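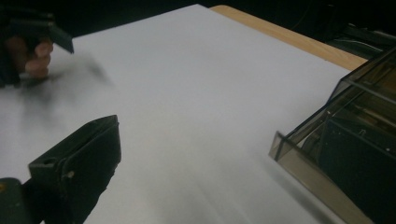 4. Setting up the Skirkeo label printer

1. Plug it in and wait for the green light. It takes its time -- go get coffee.
2. Load the roll with the shiny side up. If your first label comes out blank, you loaded it the other way, like everyone else.
3. Hold FEED for 2 seconds, then let go.
4. Enter 928 to print a test label.

Note: The roll holds 72 labels. The counter on the front has its own opinion.

Caution: The cutter is sharp. Shaking the printer voids the warranty and won't clear the jam.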